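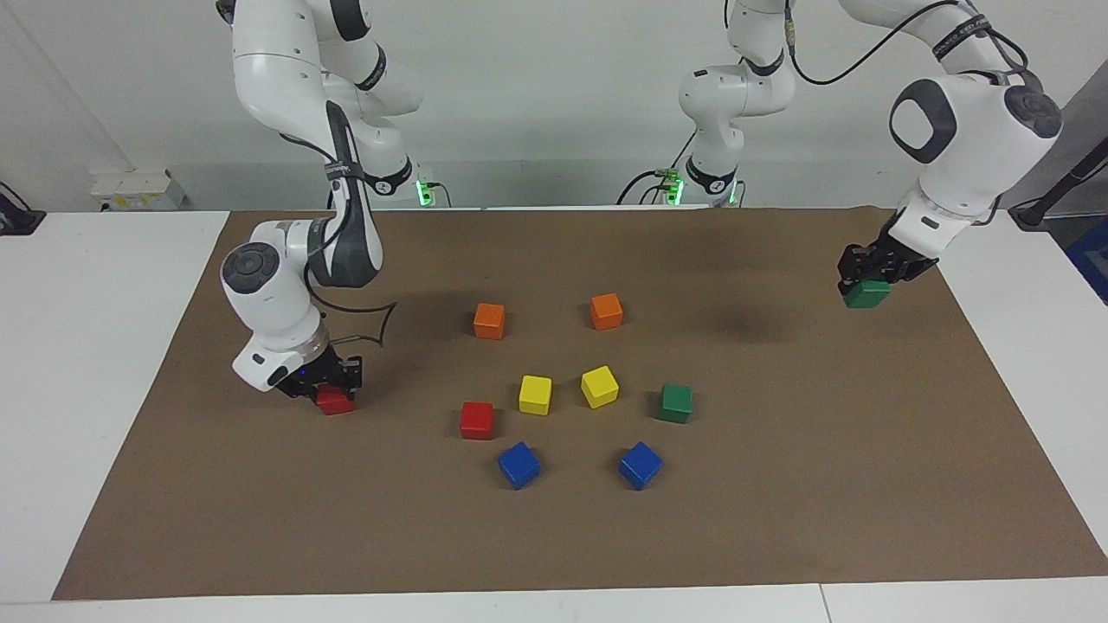 The right gripper closes on a red cube while the left holds a green one over the mat.

October | By Tayla Doolan
2 min read

Yulan Kang has run 314 two-arm trials at Brodberg this year, comparing two controllers on a set of colored wooden cubes. The arms and the two-fingered grippers stay the same throughout.

Simero, the older controller, waits for one hand to finish before it plans the other. Kerslake plans both together and replans every 100 milliseconds. Kang scores grip force and placement error separately.

"Cubes at an angle are the hard ones," she says. "The fingers need to line up with the faces before they close."

Tests with softer finger pads are next.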